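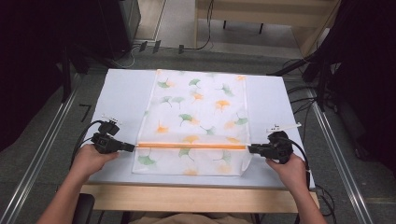
The ginkgo cloth on the folding table at Stedimix, with a hand-held gripper at each side.

Filed under: Visits & Open Days

Our little group got to Cidstead a good deal earlier than we needed to (Cor Michiels was driving, and Cor does not believe in traffic), so we had coffee in the entrance hall at Stedimix and were already on our second cup when Roos Van der Linden came down to fetch us. I had been looking forward to this visit since May and I'm happy to say I enjoyed every minute of it, even though the best part was the story of a morning that went badly for them.

Upstairs they teach a pair of robot arms to fold cloth. A person works through the folds with hand-held grippers, over and over, and the arms learn from that. It is slow, patient work and very pleasant to watch - I could have stood there until closing time.

The bad morning came during a long test they had promised to Claeys, the linen firm. The arms were supposed to make 800 folds without anyone stepping in. They got to 612. On the next one the right gripper closed on a hem, lifted, and let go halfway, and the arm carried on as if it still had hold of the cloth. It swept across the table with nothing in its jaws and knocked the stack of finished pieces onto the floor. Vaughan Rakena hit the stop button. No one was hurt, but he had been standing closer than the rules allowed, and Roos was very open with us about that. The arms stayed switched off for 15 days while they went through everything.

They suspected the software first, naturally, and spent most of that time on it. What they found in the end was far plainer. The face of one finger pad had worn smooth in the middle and rough at the tip, so thin cloth slid in one spot and snagged in another. Nothing in the program checked whether the jaws were still holding anything after the lift. Now it does, and the arms halt if they aren't.

Since then everyone here looks at pads, and I started doing it too. You soon learn to go straight to the tips and the inner faces, where the flecks and scuffs are.
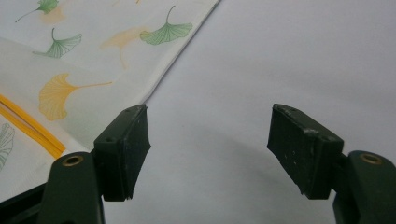 Geert Stevens thought the new check was fine as far as it went, but he would still want pads swapped on a fixed schedule, and he asked Roos why they waited for one to look bad. She said they had argued over exactly that. For now the pads get a look every 30 minutes during a long run, and the floor around the arms has been taped off with a wider margin.

We had soup in the canteen afterward and drove home by way of Urneritz. Henk Hendriks is keeping the list for the next visit, so please give him your name if you'd like a seat in the car.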